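Come and teach a gripper to tidy up – paid sessions at Skirnach

I'm looking for people who'd like to spend a few days this August showing a robot how to do small, ordinary jobs with its hand. You don't need any technical background at all. If you can pick up a wrapped sweet and drop it in a tray, you can do this!

I run the demonstration side of Prolenari, a small project on the ground floor of the old Brøndum building in Skirnach. You hold a gripper with two jaws, a bit like a chunky pair of tongs, and you do the task yourself while it records what your hand does. Later on the arm has a go at copying you. Some days we also use the remote set-up, where you sit at a desk and drive the arm with a pair of handles (slower, and your shoulders will know about it, but most people end up liking it best).

The jobs are all table-top stuff: snacks into a box lid, cups on a stack, pens back where they belong. We want 1,000 good goes at each one, and by good I mean done at your own natural pace – fumbles are fine, just carry on and finish. Left-handers, please do write in, we're very short of you.

Sessions last two and a half hours with a proper tea break. I'm after 21 people, each doing eight sessions, and the fee is £895 for the lot, paid at the end of the month. You need to be 18 or over and all right with standing for a while. Travel within 26 miles is covered on top.
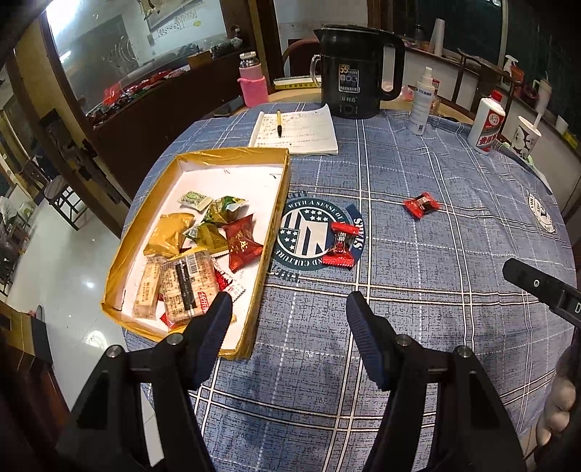 Hernora wrote in after last year's round to say the first hour felt clumsy and she kept squeezing far too hard, but by the second day she'd stopped thinking about the jaws and just got on with it. She also asked for softer chairs in the break room, and we've bought some.

To apply, send me a few lines about yourself, which hand you use and which August weeks you can manage. No CV please. I read everything myself, so give me a week or so to get back to you.

Posted Monday, May 9, 2022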